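Tag der offenen Tür bei Resero: viel guter Wille, wenig Zahlen

Resero hatte im Juli 2025 zum Besuch in die neuen Werkräume geladen, und ich bin vor allem hingefahren, weil die Ankündigung so vollmundig klang. »Reparieren statt wegwerfen, für alle bezahlbar« stand darauf. Das habe ich in den letzten Jahren öfter gelesen, meistens kurz bevor der betreffende Laden wieder zumachte.

Empfangen hat uns Nizar Hamdan, der die Werkstatt leitet. Seine Begrüßung dauerte eine halbe Stunde, davon gingen gut zwei Drittel für die Vorgeschichte drauf. Interessanter wurde es beim Thema Werkzeug. Resero verleiht Sets für Feinarbeiten an Uhren, Brillen und kleinen Elektrogeräten, und zwar in Rolltaschen aus Stoff. Hamdan hält das für robuster als Koffer. Ich habe da meine Zweifel, denn Stofftaschen saugen Öl auf und lassen sich schlecht auswischen. Er meinte, man wasche sie eben.

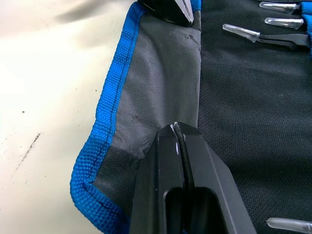
Die Leihgebühr liegt bei 4 Euro am Tag, dazu kommen 50 Euro Kaution. Das ist fair, solange man das Set am nächsten Tag zurückbringen kann. Wer nur samstags Zeit hat, zahlt für eine ganze Woche, und einen Wochentarif gibt es nicht. Auf meine Nachfrage hieß es, man denke darüber nach.

Danach ging es weiter zu den Kursen. Karim Farah unterrichtet Uhrenreparatur für Anfänger, an drei Abenden. Ob man in drei Abenden lernt, eine mechanische Uhr zu zerlegen und wieder zum Laufen zu bringen? Farah selbst war da vorsichtiger als der Prospekt, was ich ihm hoch anrechne: Batteriewechsel, Armband, Glas, vielleicht noch eine Reinigung. Im Prospekt steht »Meistern Sie Ihr Uhrwerk«.

Bleibt die Frage nach der Quote. Im Vortrag war von »den allermeisten Geräten« die Rede, die gerettet würden. Eine Liste konnte mir keiner zeigen. Majdi Geagea am Annahmetisch schätzte, dass im Monat um die 100 Geräte abgegeben werden. Wie viele davon repariert wieder hinausgehen, wird bisher nicht erfasst – für einen Betrieb, der mit genau dieser Zahl wirbt, finde ich das dürftig.
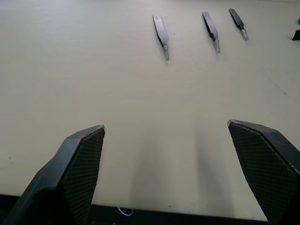 Kann man ein defektes Gerät auch ohne Termin vorbeibringen?
Die Annahme ist dienstags und donnerstags am Nachmittag offen, ein Termin ist nur für die gemeinsame Reparatur am Tisch nötig.

Der Kaffee kostete übrigens extra, der Kuchen nicht. Im Oktober soll der erste Jahresbericht erscheinen, den werde ich mir ansehen. Bis dahin würde ich ein Set ausleihen, aber noch keinen Kurs buchen.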